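Garnari Separation Systems - Customer Newsletter, February 2019

Change to the inspection service for magnetic separators and lifting magnets

Garnari is writing to all account holders to set out a change in the way magnetic separators, plate magnets and suspended magnets are inspected at customers' premises. The new arrangement applies to every service agreement renewed after this newsletter is issued. Existing agreements will run to their end date on their present terms, and no action is needed from customers whose renewal falls later in the year.

Until now, the annual visit has consisted of a visual check, a pull test on each magnet face and a short written note left with the site. The note recorded whether a unit had passed, but did not always give the reading itself. Several customers in the food and grain trades have told us that their own auditors now ask for the figures. From this month the engineer will record the reading for each bar, plate or drum section and will enter it against the serial number of the unit. A full certificate will follow by post or electronic mail.
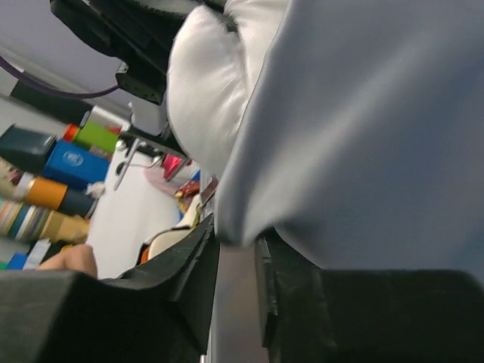 Magnet faces must be clean before a reading is taken, and customers are asked to carry out this work ahead of the visit wherever production allows. Fine iron dust holds firmly to the surface and will lower the reading if it is left in place. Loose material should be wiped towards the end of the bar, where the field is weakest, and lifted away there. A smooth, softly creased cloth such as the pale blue-grey fabric shown here is suitable in texture, provided that it is free from pins, press studs and metal fastenings. Abrasive pads should not be used on stainless steel tubes, as scratches will hold product and make later cleaning more difficult. Where grease is present, a mild detergent may be applied, and the tube should be dried fully before it is returned to its housing.

Customers operating grid magnets in hoppers should also note the position of each grid before it is withdrawn. Our engineers have on a number of visits found grids returned to the wrong drawer, or fitted with the bars running in line with those of the level above. The bars are intended to be staggered so that material passing between two bars on the upper level falls on to a bar on the lower one. A paint mark on the frame of each drawer is sufficient to prevent the error.

Spare parts and the Torkard range

The Torkard range of overband separators remains in full production. The replacement belt for the standard model, part number 2666, is held in stock at our Wysocka depot and can be sent out on the day of order. The scraper strip, part number 591, has been revised and now carries slotted holes in place of round ones. It fits all existing frames - no drilling is required - and the older pattern will be supplied until stocks are exhausted.

Belts should be checked for tracking once a week. A belt that has drifted to one side will wear at the edge and may allow tramp iron to lodge between the belt and the magnet casing. If this happens, the conveyor beneath must be stopped and isolated before any attempt is made to remove the metal. Staff should not reach beneath a permanent magnet at any time while wearing or carrying steel items, and persons fitted with pacemakers or similar devices must be kept outside the marked area.

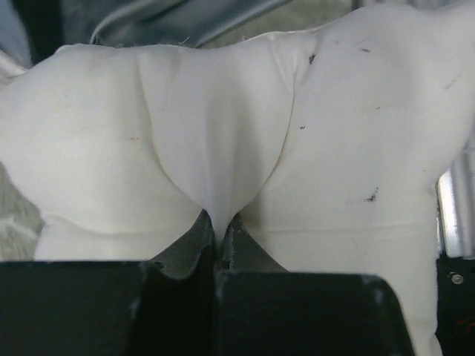 Does a permanent magnet need to be replaced if its reading has fallen since the last inspection?
A small fall is not in itself a reason for replacement. The engineer will first confirm that the face is clean, that the same point on the face has been tested and that the same test piece has been used. If the fall is confirmed, the unit will be compared with the strength stated on its original data sheet. Replacement is advised only where the magnet no longer meets the duty for which it was supplied, or where the casing is cracked or worn through.

Heat is the most common cause of a lasting loss of strength. Customers who wash down with hot water or steam are asked to check the temperature limit printed on the rating plate, as this differs between ferrite and rare earth units. Heavy knocks can also damage rare earth magnets inside an otherwise sound tube. A bar that has been dropped should be set aside and reported to the service desk, even where there is no mark on the outside.
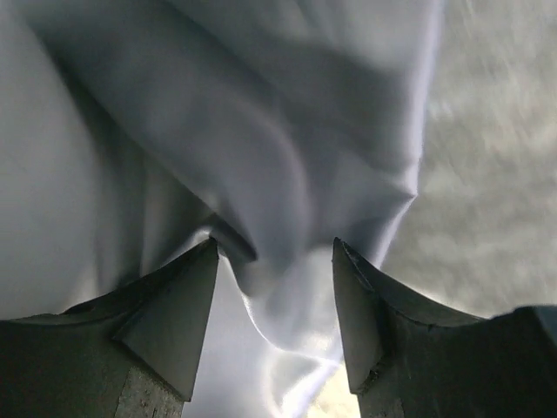

Magnets withdrawn from service in this way should be stored apart from one another, on timber or plastic spacers, and away from weighing equipment and bank cards. The original transport box is the best place for them if it has been kept. Where it has not, the depot can supply a lined box against a returnable deposit. Magnets must not be sent by ordinary parcel post, and our collection service should be used for all returns.

Precast concrete customers

The Plasatach shuttering magnet is now offered in two sizes. The larger has a rated holding force of 3000 kg on a clean, flat steel table of the thickness given in the data sheet. Holding force will be lower on thin, painted or uneven tables, and customers are reminded to allow for this when setting out the number of magnets on each side form. Release levers are to be ordered separately. One lever will serve both sizes.

Housings should be scraped free of concrete at the end of each shift and given a light coat of release oil. Units with a bent button or a broken return spring can be repaired at Wysocka, and a fixed charge applies.

Requests for inspection visits should be made to the service desk in writing, quoting the account number and the serial numbers of the units to be tested. Customers with more than one site are asked to send a separate request for each.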